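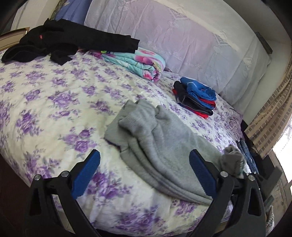

Quilt comes out of the wash stiff and slightly grey

Bedding and laundry > Washing
Asked in December, 2 answers

I wash a double quilt (cotton cover, polyester filling) at 40 in a front loader, 1,600 spin. The last few washes have left it stiff, with a faint grey cast on the pale parts of the print. Powder detergent, full dose, no softener. Water here in Norness is hard. The filling has also started to gather at one end. Is this limescale, detergent residue or a worn cover?

Accepted answer
Residue, most likely. A quilt holds a lot of water and a normal rinse does not clear a full dose of powder from the filling. Run it again with no detergent and an extra rinse. If you see suds through the door during that wash, repeat until you don't. After that use liquid at half dose.

Drop the spin as well. High speed packs wet filling against the drum, and that is your gathering. I use 660 on an old Usum, which has odd speed steps; pick whatever yours has nearest. Dry on low with 2 clean tennis balls and stop up to 5 times to shake it out by the corners. The clumps need to be pulled apart by hand while still damp.

If it is still grey after all that, the dye has probably moved and rinsing won't bring it back.

Reply from asker: suds on the first two rewashes, none on the third. Softer now. Grey has mostly gone.

Answer 2
Check the drum size first. Mine was too small for a double and nothing rinsed properly. I take it to the launderette on Destance Road now. White vinegar in the drawer also helps with hard water, not sure how much.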